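Venckus
Table Clearing and Tidy-Up Module
Part no. 3423-T

Products > Modules > Venckus

In stock, ships from Tremia warehouse in 2 weeks

What it's for

Clearing tabletops. Break rooms, game rooms, day care, shared lounges. Small loose stuff goes off the table and into a bin you set next to it. Runs on the Drirkska base (sold seperately) or any base with our plate.

Can a machine do your tidying yet? Some of it. Read the whole page before ordering pls, we get returns from people who expected a housekeeper.

What it handles now

Bowls, lids, flat boxes, toy pieces, anything bright on a plain background. A white top with a green bowl and a printed box lying on it is a good starting job. Big color difference, hard edges. 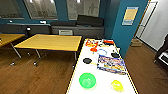 Sorting is slower than clearing. Clearing = everything in one bin. Sorting = up to 11 categories, you teach each one, and expect to redo a few after the first evening. Thin clear plastic is still the worst. Rings and outlines especially, the module either skips them or grabs at air. White on white same problem. Dark flat discs OK if there's an edge to get under.

Not yet

Wiping down. Tried it, smears.
Folding anything.
Stacking chairs.
Picking out what is trash and what somebody wants to keep. You have to tell it.
Stairs.

Room setup

One long room with open floor is easiest. Leave a clear lane between tables, push chairs in. Shiny floors are fine but do the mapping with the ceiling lights on, same as you'd run it. Game tables need their own profile, a playing surface with a rim is not a flat table to this thing and it will bump the rim till you teach it. Foosball: mark as no-go. Rods. 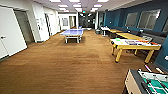 Whats in the box

Module, mounting plate, charger, one bin, teach pendant, printed quick start (the long manual is download only)

Service

Grip pads are rated for 1,000 picks, then swap. Pads come in packs of 2. Firmware with the new clear-plastic mode is planned for December, free for all current owners, no promise it fixes rings.

Questions about whether your room is a fit: send a floor sketch and a list of what ends up on the tables to Leonie Schwerdtfeger at Nirnudeck sales. She'll tell you no if it's a no. Mornings are best.

Also see: Drirkska base, spare bins, grip pads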